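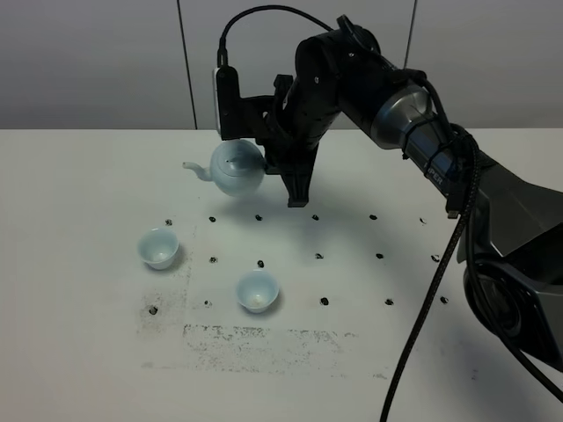

Presupuesto para la segunda celda: ¿brazo nuevo o pinza mejor?
Foro Automatización en pequeña escala > Compras y presupuestos

tamuno_taller
21 de septiembre de 2025
Tenemos que cerrar el presupuesto de la segunda celda para manipular porcelana: teteras y tazas pequeñas sin asa. Girham nos ofrece la pinza Geler de dos dedos por 1786 euros, sin cables ni adaptador de muñeca. Plazo de entrega, 8 semanas. ¿Merece la pena o seguimos con la pinza básica y guardamos el dinero para otro brazo?

rosca_fina
Yo pediría primero el precio del adaptador. En agosto compré a Girham y el adaptador venía en factura aparte – con su propio porte.

lihuashi
Depende de la pieza. Para una tetera con tapa me preocupa más la fuerza de cierre que la marca. Pregunta si se puede limitar por software y cuál es el mínimo. Si no baja de 40 N, no la compraría para porcelana.

zwan_celdas
No estoy de acuerdo con Lihua. La fuerza se arregla con almohadillas de silicona, que cuestan muy poco. Lo caro es el cableado. Mete en la partida una guía para los cables del brazo, que si cuelgan sobre la mesa acaban tirando tazas.

lihuashi
Las almohadillas se gastan y hay que cambiarlas. Eso también es presupuesto, Zhiqiang.

tamuno_taller
Apunto las dos cosas. ¿Y la mesa? La perforada de Trirnanum me parece cara.

rosca_fina
Compra la perforada. Con una lisa vas a taladrar tú cada utillaje.

zwan_celdas
En eso sí coincido. Y pide 2 juegos de dedos de repuesto con el primer pedido, así pagas un solo porte.

tamuno_taller
De acuerdo. Mañana pido la oferta desglosada y pongo aquí los precios.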